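El club de lectura cumple su primera vuelta al calendario
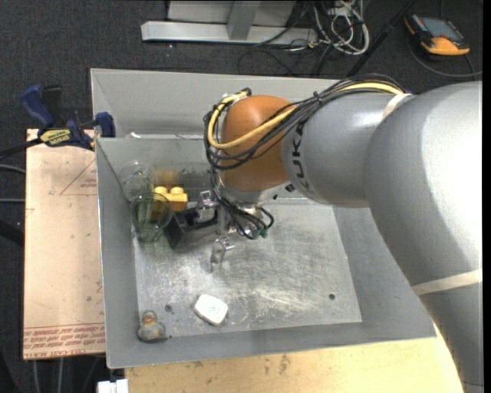 Club de Lectura Noton · Boletín de marzo

¡Ya tenemos lista la selección de primavera! Después de una votación reñidísima (hubo que repetir el desempate, y todavía hay quien pide un tercero), el próximo libro será una novela epistolar, la primera que leemos desde que arrancó el club. La propuso Cherry Mae Soriano, que llevaba meses insistiendo con las cartas y por fin se ha salido con la suya.

Para quien se incorpore ahora: nos reunimos en la sala grande de la biblioteca Barros, a las siete de la tarde, y leemos un libro cada seis semanas. No hace falta haberlo terminado para venir. De verdad. En la última sesión hubo quien llegó con el libro por la mitad y acabó haciendo la pregunta que nos tuvo hablando casi toda la tarde, la de por qué la hermana mayor no aparece nunca en su propia casa. Yo había leído la novela dos veces y ni me había fijado.

De aquella sesión me traje varias páginas de notas, y quiero rescatar un par de cosas. Adeel Butt defendió con uñas y dientes el capítulo del mercado, que a medio grupo le había parecido un relleno, y leyó en voz alta el párrafo de las naranjas. Hay frases que en silencio pasan sin más y que dichas por otra persona se te quedan pegadas toda la semana. Desde entonces estoy leyendo en voz alta en casa, para desesperación de mi familia – y la verdad es que lo recomiendo muchísimo.

También hablamos de traducciones. Rukhsana Hashmi trajo dos versiones del mismo comienzo y las comparamos línea a línea. En una el padre «se calla» y en la otra «guarda silencio», y con eso tuvimos para media hora. Hubo partidarios fervientes de las dos. A mí me ganó la primera, más seca, más de andar por casa, aunque reconozco que la segunda suena mejor al final del párrafo. Nos gustó tanto el ejercicio que vamos a repetirlo con la novela epistolar, así que si alguien tiene en casa una edición antigua, que la traiga, por favor, aunque esté desencuadernada.

Sobre los ejemplares: la biblioteca nos reserva 14, que se recogen en el mostrador de préstamo diciendo que sois del club. Cuando se acaben, la librería Mulgate tiene más en bolsillo y los guarda con nuestro nombre. Quien prefiera letra grande que escriba antes a Cường Sầm, que se encarga de los pedidos y suele tardar unos días en contestar.

Para la primera sesión leeremos hasta la página 80. Es un tramo que se pasa volando, con cartas cortas y mucho chisme familiar (¡qué tía Amparo, ya veréis!), aunque conviene tener un papel a mano para apuntar quién escribe a quién. Yo me perdí con los dos primos que se llaman igual y tuve que volver atrás. Un aviso: no leáis el prólogo. Cuenta el final en la segunda página y con toda tranquilidad, como si fuera el parte del tiempo. Lo dejamos para después.

Y una novedad que me hace muchísima ilusión. Adi Latuheru ha propuesto que, mientras dure esta lectura, nos escribamos cartas entre nosotros. Cartas de papel, con sobre. Quien quiera participar deja su nombre en la caja de la entrada y recibe el de otra persona del club; se puede hablar del libro o de cualquier otra cosa, y no hay largo mínimo. Yo ya he comprado sellos y llevo tres borradores, todos malísimos.

Por último, seguimos recogiendo títulos para el verano. De momento hay en la lista un libro de cuentos, unas memorias de viaje y una novela negra de la que todo el mundo habla bien y que solo ha leído una persona. Las propuestas se aceptan hasta el 30, en la misma caja o al terminar la reunión. Se puede proponer un libro que no se haya leído, y también uno que ya salió perdedor en otra votación – a Cherry Mae le funcionó a la cuarta.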